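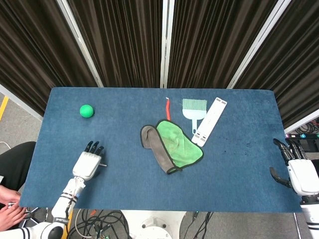 Rakel — The Complete Stage Recording
Three-LP box set with lyric book
Kedden Records

In stock. Usually sent within two working days.

Anyone who grew up with the old single-disc highlights of Rakel will know the frustration. You got the big ballad, you got the harbour number (with a nasty fade just as the chorus hits its stride) and you got about half of the overture. Then you turned it over and there were five songs on the other side, two of them in the wrong order. We loved that record and wore out more than one copy of it in the shop, but it was never the whole show.

Well, this is the whole show! All of it, overture to playout, across three heavy records, with the dance music, the scene changes, the underscoring for the letter scene and both versions of the second act opening. The songs run in stage order and nothing fades out early. When the harbour number finally gets to its last chorus, the brass keep climbing for another minute and a half, and if you have only ever heard the highlights you are in for a treat.

The recording was made over six nights in February at Vandenberghe Hall in Wurkby, with the touring company and the full pit band. It's a small house, 298 seats, and you can hear that in the best possible way. The voices are close and the strings are a bit dry, and on side four there is a creak from the stage during the quiet verse of "Leave the Lamp" that Kedden have wisely left in. Audience sound is kept low during the songs, but the applause is there where it ought to be, and the laugh after the ferryman's first line is enormous.

By the time the tour closed the show had been given 1,801 times, and this is a cast that knows every bar of it. Some of the tempos are quicker than on the old record. The market trio in particular goes off like a train, and it took me a couple of listens to catch all the words (the lyric book helps). The big ballad is slower, sung almost under the breath until the last verse, and I like it better this way, though not everyone in the shop agrees with me.

What's in the box

Three LPs on black vinyl, in lined inner sleeves
Lyric book with the complete words and linking dialogue
Fold-out copy of the touring poster
Card with a code for downloading the whole recording
Rigid outer box with a lift-off lid

Side by side

Side one: Overture / Boats Coming In / What the Ferryman Said / Market Trio
Side two: Rakel's Song / The Harbour Number / Letter Scene / Not Before Morning
Side three: Dance at the Customs House (complete) / Two Coats / First Act Finale
Side four: Second Act Opening / Leave the Lamp / Market Trio (reprise)
Side five: The Long Quarrel / Salt and Sugar / Rakel's Song (reprise)
Side six: Finale / Bows / Playout / Second Act Opening (first version)

A word about "Two Coats". It was dropped from the show before the highlights record was made and only came back on this tour, so for a lot of people it will be completely new. It's a comic duet with a costume change in the middle of every verse, and you'd think that would fall flat without the stage in front of you, but the orchestra does such cheerful things to cover each change that you can more or less see it. Play it twice.

Pressing and sound

The records are cut at 33 and play on any ordinary turntable. Our shop copy was flat and quiet on all six sides, with a very light tick near the start of side three that cleared after a brush. There is more bass than on most cast recordings, and the double bass solo in the dance music sounds splendid on decent speakers. If your set-up is on the boomy side you may want to turn things down a touch for the finale.

The first pressing is limited to 1,000 boxes, each numbered by hand on the underside of the lid. We can't take requests for particular numbers, sorry. Kedden say they will press it again if it sells out, without the poster.

The lyric book

This deserves its own mention. The words are set in a good readable size, and the dialogue between songs is printed in full, so you can follow the plot from start to finish — handy in the second act, where everybody seems to be writing letters to the wrong person. There's also a short piece on how the two versions of the second act opening came about, and a page from the band parts with the pencil marks still on it.

Delivery and returns

The box is heavy and goes out by tracked courier in a double-walled carton. Collection from the shop is free, and we'll hold a copy for you for seven days. If a record arrives warped or damaged, tell us which side and we'll swap the set. Opened boxes can't be returned unless there's a fault.

Orders placed by 24th September will also get the enamel badge while we have them.

Also from Kedden

Rakel: Piano and Vocal Selections (songbook)
Rakel: Highlights (CD reissue of the original record)
Live at Vandenberghe Hall: Overtures and Dances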